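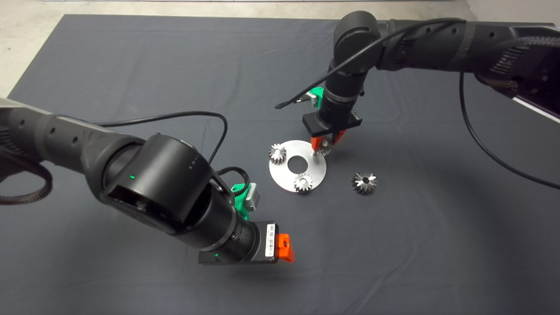
Projet Stindeo — note d'avancement no 2
24 septembre 2020
À l'attention de Blandine Cordier
Rédaction : Annick Texier

1. Rappel de la question posée

La convention demande si un poste à deux bras peut prendre en charge les petites tâches de préparation de l'atelier Bailly : sortir les engrenages d'un lot, les poser sur un support, les rendre au monteur dans le bon ordre. Le volet domestique (plier du linge, vider un égouttoir) est suivi par Rosine Millet et fait l'objet de la partie 4.

2. Travail réalisé depuis juillet

Le poste est monté au sol, sur tapis gris foncé, les deux bras se faisant face de part et d'autre du disque en aluminium. Les doigts orange ont été conservés. Nous avons enregistré 373 essais de prise et dépose sur les pignons droits. Un essai commence pignon posé à côté du disque et se termine quand il tient debout dessus sans être retenu.

La grande roue conique à denture spirale n'est pas encore comprise dans les essais. Elle reste à côté du disque pendant que l'on travaille sur les petits pignons, et les programmes doivent en tenir compte dans les trajectoires.

Nkrumah Fiadzo a repris l'étalonnage des deux poignets en juillet. L'écart entre la position demandée et la position atteinte était plus grand à gauche. Le câblage du bras gauche a été refait à cette occasion.

3. Résultats

Sur les 373 essais, 265 ont abouti et 108 ont échoué. Parmi les échecs, 70 viennent de la dépose : le pignon est bien saisi, puis il bascule à l'ouverture des doigts. Les autres sont des prises manquées, presque toujours sur des pièces très brillantes que les capteurs situent mal.

Pour la cadence, la comparaison reste défavorable. Rosine Picard, monteuse chez Bailly, a fait la même préparation à la main sur notre poste et va nettement plus vite. Elle retourne aussi chaque pièce pour regarder les dents avant de la poser, ce que le système ne fait pas du tout.

Notre réponse à ce stade : la machine sait faire le geste, pas encore le travail. Un opérateur doit rester à portée pour redresser les pièces tombées.

4. Volet domestique

Les essais de pliage ont été suspendus en juillet faute de temps sur le poste. Les serviettes passent à peu près, les vêtements non. Rosine Millet propose de reprendre avec l'égouttoir, plus proche de ce que nous faisons sur les engrenages — des objets rigides, à poser debout.

5. Difficultés

Les doigts de rechange commandés chez Proker sont arrivés avec un mauvais entraxe et ont été renvoyés. Le tapis fait des plis et fausse légèrement la hauteur de dépose ; un support rigide est à l'étude.

6. Suite et demandes

Ajouter la roue conique aux essais.
Tester une ouverture lente des doigts à la dépose.
Obtenir de Fetow l'accord pour utiliser leurs pièces mates en comparaison.

Aucune rallonge n'est demandée. Nous souhaitons déplacer le reliquat de la ligne « missions » vers la ligne « petit matériel » et attendons votre accord écrit avant de commander le support.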